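Imprimer | Envoyer par e-mail

Bon, fil rapide sur ma rentrée sans achats de vêtements, vous êtes plusieurs à m'avoir demandé où j'en étais 🧵

1/ J'ai commencé en septembre après avoir vidé mon armoire sur le lit. 166 pièces, chaussettes non comprises. J'ai recompté deux fois, j'ai eu un peu honte, j'ai refait du café.

2/ La règle : rien de neuf pendant 12 mois. La seconde main est permise si je me sépare d'un truc avant (et non maman, « prêter » à ma sœur ça ne compte pas !).

3/ Le plus dur, c'est le soir vers 22 h, téléphone en main. J'ai viré l'appli Birkton et je me suis désabonnée de la newsletter Clegg. Déjà beaucoup plus calme.

4/ J'ai retourné tous mes cintres, crochet vers moi. Quand je porte un vêtement, je le remets dans l'autre sens. Au bout d'un mois, 26 cintres avaient bougé. VINGT-SIX. Je m'habille donc avec trois fois rien.

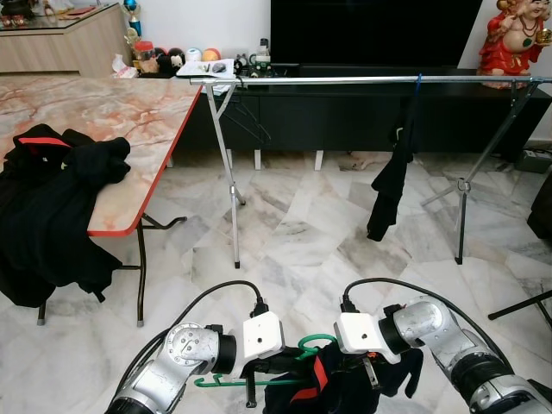
Du noir, une touche de rouge, un cintre vert.

5/ Côté vente, j'ai mis un premier lot sur Flustent. Le manteau camel est parti en une heure, les jeans prennent la poussière. Si quelqu'un fait du 38 long, mes MP sont ouverts.

6/ Pour les retouches, je vais chez Erlinda Soriano, à Fluvville, derrière la poste. Elle m'a repris une doublure que je croyais fichue et m'a montré le point invisible, que je rate encore une fois sur deux.

7/ Prochaine étape : les chaussures. J'ai peur.

Ah, et merci, on a passé les 1 000 abonnés pendant que j'écrivais ça 🥹

Imprimer | Envoyer par e-mail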